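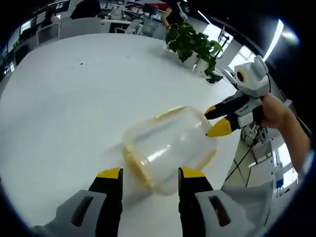 July, evening

Open day at Nidex. Arrived 2 p.m., signed in, got a visitor sticker that would not stay on my jacket. Segundo Usuga took our group through the lab. Tyson Robichaud had come over from Pidberg and asked most of the questions.

The part I wanted to see was the two-gripper handling, and they let visitors try it. Handheld units, yellow fingertips, one per person. The object was a clear plastic container lying on its side on a round white table. I had one unit, and my partner came in from the right and put a lower fingertip against the closed end. My job was to close on the body without pushing it away. Harder than it sounds. There is no feel for the contact until the jaws have already moved the part. My first four tries were poor. Segundo's advice was to open wide, go in low and stop before closing. Better after that.

Clear plastic is a bad material for vision in any case. On the table I could find the container mostly by its amber rim and its shadow, plus one streak of light down the wall. Asked whether they mask for glare. Segundo said they do not, and that they vary the position near the window instead. Not fully convinced — would want to see failure counts split by lighting.

Fliver is the name of the training software. Six-minute talk on it, mostly slides, no numbers on grasp success. Tyson asked for them and was told to send an email.

Left at 4. To do: write to Segundo about fingertip wear and replacement interval, and check whether our own jaw opening would clear a container of that diameter. Parking was $18.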